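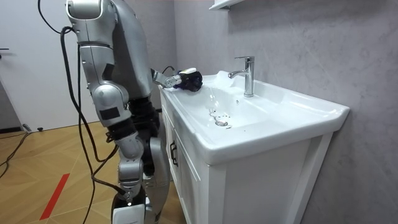

December, Friday, 7:40 a.m.

Sourdough starter comparison, second week. Kha is out until lunch, so I fed both jars and am writing this up before the kettle finishes, which explains the handwriting if anyone ever types it in.

Jar P is the Prarkum whole rye. Jar C is the Clelendale white bread flour. Same water, same shelf, same lid left slightly cocked. Both got fed 40 grams of flour and the same weight of water last night, after I scraped them down to a spoonful. By this morning P had climbed past its rubber band and was pushing at the lid like a commuter. C had managed half of that and had a skin on it. P smells of apples and a little of nail polish. C smells of wet paper. I wrote "wet paper" last time too, so at least my nose is consistent, even if the starter isn't.

Behrouz's theory is that C is cold. His theory about everything in this building is that it is cold. I moved the thermometer over to the shelf to shut him up and it read two degrees under what the wall dial claims, so now I have to be gracious at lunch. I've put both jars on top of the proofer, with a folded towel underneath so we aren't cooking them. Kha, please don't take the towel. I know it looks like a towel that needs taking.

Test loaves from yesterday. Batch one used P only, batch two used C only, same formula we've used since the summer. P loaf: good lift, ragged ear on the left side where I hesitated with the blade. Crumb fairly open near the top and dense as a doorstop along the bottom crust. I think I shaped it too tight and then compensated by not letting it proof. C loaf: low, pale, polite. It tasted fine. It tasted like something you'd be given in a hospital by somebody kind.

I don't believe the C loaf tells us much about Clelendale flour. It tells us the starter wasn't ready and that I baked it anyway, having already heated the oven and being too cheap to turn it off. Cross it out of the comparison. I've left the number in the table with a line through it so that we can all learn from it, meaning me.

9:15. Called Droner about the mill. The man there was pleasant and had never heard of the part. He asked whether I meant the upper stone or the lower stone, and I said the bit that goes between, and there was a silence in which I could hear him writing down that I was an idiot. He's sending the drawing. Until then we are grinding coarse or not at all, and the rye for next week's feeds should come out of the bag marked Prarkum, top shelf. The bag under it with the torn corner is the old lot and has been open since I don't know when. I sniffed it and couldn't decide. Leave it.

Salt: Paracha sent the fine grind again when we ordered the flake. I've used it by weight and it makes no difference in the dough, but it's useless for the tops of the focaccia, where it vanishes and leaves you with a mysterious thirst. I wrote to them. Behrouz says to send it back. Behrouz can carry it to the post office, then.

12:50. Kha Đỗ is in and has already moved the towel.

Checked the jars again. P has peaked and is starting to slump, with a tide line on the glass. C is finally awake: bubbles down the sides, domed on top, and the smell has shifted toward yogurt. So Behrouz was right about the cold, which I am recording in ink under protest. Fed both again, same amounts. Kha wants to try C a little stiffer, with less water, on the grounds that his grandmother's neighbor swore by it. I've heard worse reasons, several of them in this notebook. We split C into 2 jars, one stiff and one as before, and labeled them with tape. The marker is nearly dead, so the stiff one says "STI."

For the next bake:
Wait for C to double twice in a row before it goes anywhere near dough.
Thermometer stays on the shelf.
Shape looser, proof longer. Use the timer that beeps. The other one only thinks about it.
Bake P and C side by side in the same load and swap them halfway, as the back of the oven runs hot.
New marker.

4:30 p.m. Stiff jar hasn't moved. Kha says to give it the night. Ate the rest of the hospital loaf as toast, with a lot of butter.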